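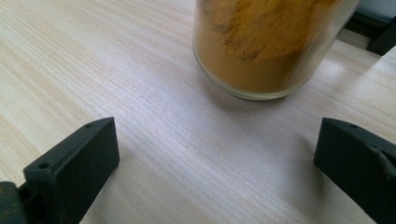

Home | Pantry | Racks | Questions | Contact

Spice Storage: Your Questions, Wearily Answered

Print this page | E-mail this page

Should I keep spices in clear glass?

You can. Glass doesn't hold smells, and it lets you see that you already own the thing you were about to buy. Light fades the colour, though, so a clear jar belongs away from the window.

How do I tell one orange-brown powder from another?

Label the jar. Everyone believes they will remember, and everyone has at some point put turmeric in the hot chocolate. Date it too, in pencil, so your optimism can be revised.

My powder has gone clumpy. Is it finished?

Probably not. Clumps usually mean moisture got in, often from shaking the jar over a steaming pot. If it smells right and there's no mould, break it up with a dry fork. If it smells of the cupboard, bin it.

Is a two-tier rack worth the bench space?

If you cook most nights, yes. We put the tall jar with the metal lid on top and leave the lower bay for short things. The little amber jar with the white cap lives wherever there's room - ours tends to end up by the front leg.
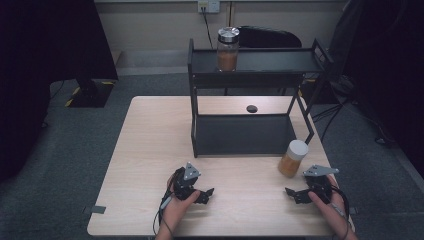 What about the big white tubs?

Good value if you feed a crowd, otherwise a ten-year commitment to seasoning. Decant a month's worth into a small jar and keep the tub shut in a cool cupboard. Raised lettering on a white lid is lovely, and no use at all in a dim pantry, so write on some masking tape and stick it on the side.

Can I reuse a tub for something else?

For dry goods, once it's washed and aired. Rice that tastes faintly of last winter's roast is a flavour, but you may not want it in a pudding.
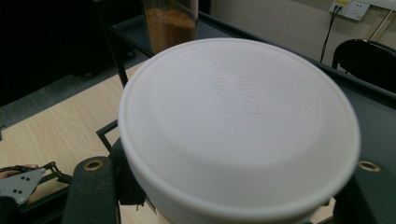 Answers by Hildegard Baumgart, with corrections from Eduard Vávra
Updated October

Do you answer letters?

Slowly. We have had 321 about cumin alone, and Eduard is up to the 86th.

Related questions
Is the shelf above the stove really that bad?
Whole or ground: picking a side
The Werkholm rack, one year on
Emptying a pantry in Otley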